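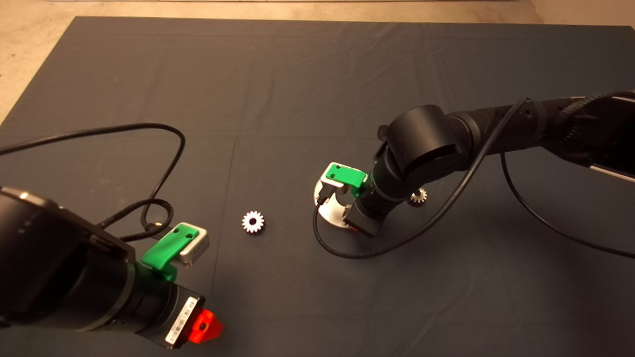
Gerkness bench wrote back overnight to say the glaze is crawling on their tiles too, same bucket, same cone, and would I please stop blaming my kiln. Fair enough! I had been blaming the kiln for most of February (and the water, and for one low afternoon the brushes), so it's a relief to have somebody else's ugly tiles to look at.

Wednesday, a bit after lunch.

Where things stand. The gray satin, which we're calling Ternley because that's what's written on the lid, pulls back from the edges and leaves bare clay, mostly on corners and always on the thicker coats. Thin coats are okay but they come out brown and kind of sad. What I want is the thick-coat color with the thin-coat manners, and so far I can't get both on one tile.

Gerkness say they sieved theirs twice and it made no difference, so that's one thing off my list. They also say they bisque lower than we do, and they still get crawling, which I find really interesting because I'd half decided our bisque was too tight and the glaze was just sitting on top like paint on a plate. Not ruling it out. But it's moved down.

So, shrinkage in the raw coat. I brushed up seven tiles this morning from the red stoneware and left them on the rack by the window. By the time I'd had my sandwich, the thick ones had hairline cracks in the dry glaze, like a mud puddle in August. You could see them best with the desk lamp held low. The thin ones had nothing. I'm now pretty sure the crawling starts right there on the rack, before anything gets near the kiln, and the firing only opens up what's already split.

Too much clay in the recipe, then? It has a lot of ball clay, all of it raw. The old notebook has a version where half of it gets swapped for calcined kaolin, and somebody has written "better!!" next to it and then nothing else, no cone, no tile number, thanks very much. I'm going to try it anyway.

Mixed a small batch, 170 grams dry, straight half-and-half swap. It settles faster than the original (there's a hard little puck at the bottom if you turn your back on it), so stir it every single time you dip the brush. I added a pinch of bentonite and that helped some. If anyone uses the jar after me, it's the one with blue tape, second shelf, and please don't top it up with water, I weighed it.

Also tried gum in the original recipe to see if it would hold the coat together. It brushes on beautifully, so smooth, but takes forever to dry and I got impatient and put a thumbprint in the best one. Marked it G with a thumb drawn next to it. It's going in the kiln like that.

Load for tonight: the seven from this morning, the swap tiles, the gum tiles, and two of the Texier whites because they asked for a repeat on the lower shelf. Same schedule as last time with one change, a 10 minute hold at the top. I know, I know, two changes at once. The Texier tiles had pinholes last time and I'd like to give them a chance. I'll run the swap tiles again without the hold if they come out well.

Slowed the first stretch down to 50 degrees an hour as well, seeing as the gum tiles still felt cool on the back when I loaded them. So that's three changes. Oh well.

Things to get: more calcined kaolin (we have maybe one more batch in the bag), cone packs, a new lid for the Grudar bucket, which has split all the way across and is growing a skin. I skimmed it and put plastic wrap over it for now.

Kiln on at 4:15, lower peg out, vent on. Will unload in the morning once it's under 170, and I'll send the thick-coat tiles over to Gerkness so they can put them next to theirs.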